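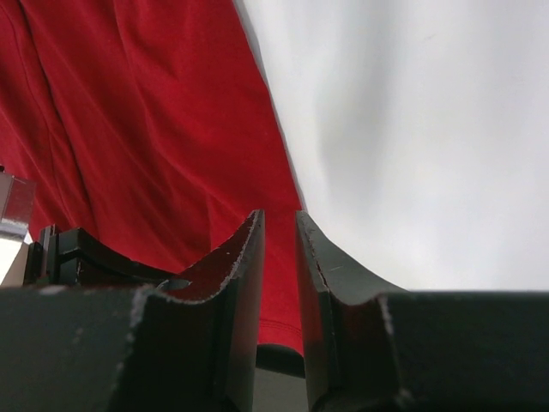
A red garment with a stitched hem. Shops on Brindanska would have to take old clothes back under the plan.

Clothes take-back plan leaves traders with questions

Clothes shops on Brindanska will be asked to take back worn-out garments from July under a scheme the council says will cut the amount of fabric going in the bin. How it will do that is less clear.

Under the plan, 14 shops would put out a collection point near the till. Customers could hand in anything made of cloth, whichever shop it came from, and a contractor, Kuken, would empty the points every Monday. The council has not said what happens to the clothes after that.

Asked on Monday where the material would end up, Nathalie Baert, who is running the scheme, said it would go "to the best available use". Pressed on whether that could include burning, she said no route had been ruled out at this stage.

A similar trial at the Kiani shopping centre was dropped after two months. The council calls it "a useful learning exercise" but has not published how much was collected, or how much of it was fit to wear again. A request for the figures was turned down because the report is still in draft. It has been in draft for 16 months.

Traders are being told the scheme is free. Lachlan Prendergast, whose shop sells school uniforms and workwear, doubts it. "Free means they don't send me a bill," he said. "I still lose the floor space, and my staff still have to sort out the bag of damp towels somebody leaves on a Saturday."

Despina Furtună, who does repairs and alterations two doors along, said most of what she sees could be worn for years with a new zip or a turned-up hem. There is no money for mending in the plan.

Kuken did not reply to questions. Its website promises "full circularity" but gives no address for a sorting plant.

Councillors are due to vote on the contract next week. The cost has been left out of the public papers.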